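Household Organization, Unit 7: Sorting and Storing Soft Toys
Instructor: Annatjie Modise
Handout for the Ultdale evening course
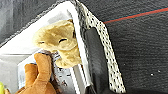

Figure 1. Beige plush toy in a white container, with a gray and silver item underneath.

Mixed containers

Most homes have at least one container where things get dropped at the end of the day. Soft toys usually end up on top because they are bulky. Flat or hard items slide down under them and stay there. In Figure 1 the plush is resting over something with dark printed-looking marks, possibly a package. Until it is lifted out, we can't say which pile it belongs in.

Order of work

Empty the container completely before you sort. Picking through from the top takes longer and the small things at the bottom get missed. Put soft toys in one pile, packages and parts in a second, and paper in a third. Anything you can't name goes to one side until the end.

Check each soft toy before it goes back:
Seams, especially around ears and limbs
Eyes (stitched eyes need a look for pulled thread, plastic eyes need a firm tug)
Care label, if there is one
Stains or flattened patches in the pile

Storage

Light-colored plush picks up dust and marks from whatever it sits against. Keep it away from printed packaging and metal parts. A container with smooth inner walls is easy to wipe out – do this while it is empty. Let it dry fully.

Don't press toys down to make them fit. If they rise over the rim, use 2 containers or move some to a shelf. Wynne's method, covered in June, was to rotate toys between a play container and a storage container. It works well for families with small children.

For next class

Sort one mixed container at home and write down what was under the soft toys. Bring the list, not the toys. Berwyn Wynne will take the second half of the session and go over labels – bring a marker if you have one.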